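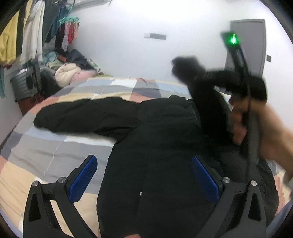 Hand-held gripper over a padded jacket on a patchwork quilt, bedroom session.

Garik Open Day: frequently asked questions

When and where is the open day?
17 May 2023, at the Stavia building in Loltness. Doors open at 10 am and the last demonstration starts at 3.30 pm.

Do I need to book?
Yes. There are 200 places in all, of which 134 had been taken when this page was last updated. Bookings are made by email and confirmed within two working days.

What will be demonstrated?
Handling of clothes and bedding with the hand-held gripper. It has two rigid black fingers with blue textured pads on the inner faces, and it is worked by a person. A robot arm fitted with the same fingers is shown in the second half of each session.

Why clothing?
Fabric has no fixed shape. A jacket laid flat and the same jacket in a heap call for different grasps, and quilted fabric compresses under the pads. Rigid parts were covered at the October open day and are not repeated.

Can visitors use the gripper?
Yes, in the afternoon, under supervision. Rings and bracelets must be removed first. Visitors may not operate the arm.

Is there a minimum age?
Twelve for the demonstrations, 16 for the hands-on session. Under-16s must come with an adult.

Who gives the technical talk?
Pushpa Awasthi, at 11 am and again at 2 pm. The talk covers finger geometry, pad wear and camera placement – allow 40 minutes with questions.

May I take photographs?
In the demonstration area, yes. The Chaturvedi workshop on the ground floor is closed to cameras.

Is the building accessible?
There is step-free access from the car park and a lift to the demonstration floor. Please state any seating needs when booking.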